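Let the Robot Drop Things, and Write It Down

I love a good robot failure. I know how that sounds coming from someone who has spent eleven years getting grippers to hold on to stuff, but the best afternoon I had all last winter was the one in February when our test cell at Fatport shut itself down and refused to come back until a person walked over and looked at it.

The job was dull on paper. Pick up a household object, move it across the table, put it down, repeat. We were 422 picks into a run of 600 when the fingers closed on the edge of a power strip, slipped, and closed again, this time on a switch. The force reading jumped, the controller decided it had hit something solid, and the retry routine did what we had told it to do. It squeezed harder.

The housing cracked. Nothing was plugged in, no one was hurt, and the replacement cost less than lunch. Lumturie Vukadinović, who wrote most of the retry routine, was thrilled (so was I!) because we finally had a clean log of a fault we'd been arguing over for months.

The squeeze is not the real fault

It's tempting to lower the force limit and go home. We did lower it. But the routine had one answer to every kind of trouble, and that answer was "again, with more." A slip got it. A jam got it. If a hand had been in there, it would have got it too, and that's the part that kept me up.

Tihomir Pavlović disagrees with me here. He runs the Clikard line over at Yordanov, and his view is that a retry is fine as long as the hard stop behind it is good. He showed me 1,426 logged retries without a single injury. I believe him, and I still think he's counting the wrong thing. I want to know how many of those retries began with the robot being mistaken about what it was touching. His log has no column for that. Ours didn't either, until the strip.

Boring objects are the best teachers

People like to test with foam blocks and tennis balls. Please, go get something from a desk drawer! A power strip is long, smooth and stiff, with moving parts on top and a cord that goes wherever it likes. You can line up both fingers beautifully and still have a plug lying in the path.

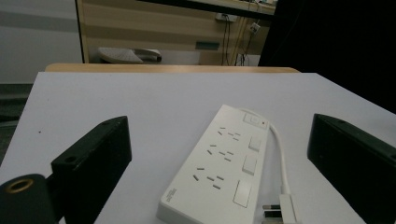 What I'd change tomorrow

First, one retry at the same force, and then stop and call someone. Rolau, our scheduling software, can already send the message, so there's no excuse on our side.

Second, log the near misses. A wobble that recovers should get a line of its own, same as a drop.

Third, never run these tests with the strip connected to the wall. We didn't, but I went looking and found that our written procedure never said so. It does now, in the first paragraph, and Lumturie made me initial it.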